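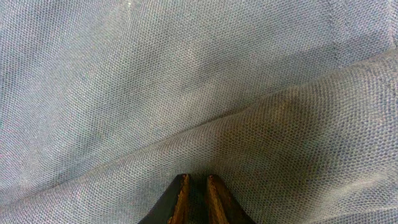 Tudska Laundry Folding Notes, data card

The question we get most about this collection is whether it can tell you what a garment is made of, and the short reply is no. Fabric labels in the set were written by people looking at cloth, and cloth seen very close gives you less than you would think. A grey-blue weave with one soft fold running on the diagonal and a seam near the top right could belong to a shirt, a pillowcase or a pair of pajama bottoms, and our labelers picked all kinds of answers for views like it. Treat the material column as an opinion.

What is in it

3,093 rows, one per fold or partial fold, covering 148 garments and household linens. Each row has a garment type, a color word, a material guess, the fold method, a wrinkle rating from 1 to 5, and a free-text note. The notes are the part worth reading. The ratings are the part people quote, and I wish they wouldn't.

Most of the items are T-shirts, dish towels and pillowcases. There are very few fitted sheets, as the first round of fitted sheets produced notes that were mainly complaints. Socks were left out. Gianni Rizzi argued for socks and lost.

Where the items came from

Donated, bought secondhand, or pulled from the linen closet at Zallano, the small guesthouse that let us work in its laundry room through June. Secondhand items had been washed an unknown number of times by unknown people with unknown detergent. We did not try to restore them to any standard condition, and I would distrust anyone who said they had.

Fields

garment_type: one of eleven words. "Top" means the labeler could not decide between T-shirt and something else. It is used more than it should be.

color: plain words, no codes. The blues are a mess. Two labelers used "teal" for what two others called "blue-green", and Yaqin Xiong used "slate" for anything that looked grey in poor light. We merged some of these and left others. If your project depends on color, relabel it.

material_guess: see the first paragraph, and then see it again.

fold_method: flat, in-air, or mixed. "Flat" means the item was spread on the table before the first fold. "In-air" means it was held up and folded mostly before it touched down.

wrinkle_rating: 1 is smooth, 5 is slept in. The scale has no reference photos. It should have had them.

note: free text, lightly cleaned. Swearing was removed, opinions were kept.

About the wrinkle rating

Osvaldo Moura and Kirsten Snorradóttir rated the same 400 rows without seeing each other's numbers. They matched on 51 percent of them. Allow one step either way and the match looks a lot better, but on a five-point scale one step either way lets in nearly everything, so I don't take much comfort in it. The worst agreement was on dark knits, where a shallow crease can vanish when you move your head. The best was on white pillowcases.

A word on the claim, repeated in the Cluvent write-up of our first release, that "in-air folding leaves fewer wrinkles." Our rows do lean that way. They also lean toward lighter items being folded in the air, and lighter items were less creased to begin with. Nobody balanced the two groups. I would not change how I fold my laundry over it.

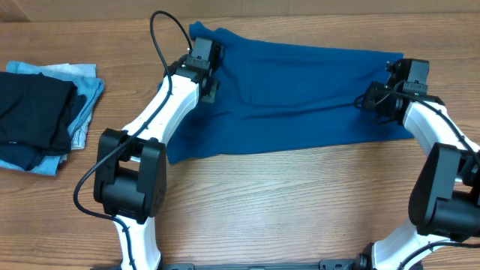 Start states are the other weak spot. We wrote down how an item looked when it came to the table in one word – "rumpled", "folded" or "balled" – and one word does a poor job once the cloth is up off the surface. Take a dark teal-blue piece, likely a T-shirt, held by its top edge over the wood: the upper edge is fairly taut, the lower edge sags in loose folds, creases run on the diagonal through the middle, and a straight hem hangs near the tabletop on the right. Is that rumpled? Half of it is. The one-word field can't say which half, so anyone studying how creases travel during a fold should work from the notes and skip the start_state column.

Known problems

Duplicate items. At least one grey pillowcase is in there under two item numbers. It had a twin, and we lost track of which was which.

Hems. Early notes say "hem" for any finished edge, including necklines. Mikkel Hafstein fixed what he could find by searching for the word, and he does not think he found them all.

Inside-out items. Not marked until late in the work. Some notes mention visible seams, and some of those garments were probably inside out – I can't tell you which.

Good uses, as far as I can tell

Studying how people describe cloth when they disagree about it. Building a rough vocabulary for folds. Teaching a class on why rating scales need anchors.

Bad uses

Ranking fabrics. Ranking folding methods. Anything that ends in a recommendation to a hotel.

Changes in this release

Renamed "scrunched" to "balled". Removed the column for softness, which had been filled in by touch for some rows and by sight for others. Added the Arroyo towels, which are all the same size and gave us the only part of the set where comparisons between rows are close to fair.

Corrections go to Yaqin. Please send the row number along with them.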